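How Does a Phone Call Find the Right Phone?

Pick up a phone, tap in a number, and a few seconds later your grandma says hello. There are billions of phones in the world, and yours found exactly one of them! How did it know which one to ring?

The secret is in the number. A phone number works a lot like the address on a letter, and each part narrows down the search.

Let's say you live in the town of Stivcombe and you want to call a friend in Osov, far across the sea. First you dial a country code, and the phone network says, "Aha, this call is leaving the country!" Next comes the area code, which picks out one part of that country. The last digits point to a single phone.

The machines that read all those digits are called switches. Long ago, switches were people! They sat at tall boards full of holes and plugged in a cord to join two callers together. If a town had 894 phones, the operators had to know where every single one was plugged in. Imagine remembering that!

Today computers do the switching, and they are super fast. Your call might hop through 11 of them before you can finish saying "pick up, pick up, pick up."

Cell phones have one more trick. Every so often your phone sends a tiny radio message to the nearest tower that means "I'm over here!" It does this even when you aren't using it, while it sits in your backpack or on the table next to the laundry.

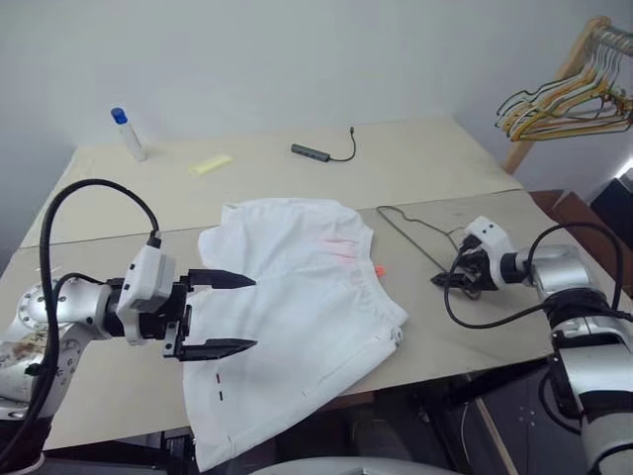 White shorts on a tabletop, with an orange tag at the waistband.

So when Grandma calls you back, the network already knows which tower to try first. Ring ring!

More to Explore
Why Do Phones Have Area Codes?
What Is a Cell Tower?
Cables Under the Ocean
How Text Messages Travel
Make a String Telephone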